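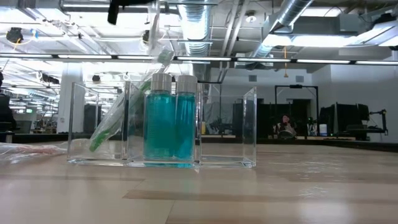 Keeping Green Tea at Its Best

If you drink green tea for the catechins, as I do, it's worth being a little fussy about how you store it, because those compounds fade with heat, light and air. I keep my leaves in a small tin with a tight lid, well away from the stove, and in July I move the spare packets down to the pantry floor, where it stays nice and cool (my knees complain, but the tea doesn't!).

Buy small bags and finish one before you open the next. For cold tea, let the leaves sit overnight in a covered jug in the fridge, then strain, and add a squeeze of lemon just before you pour.

Nele Diekmann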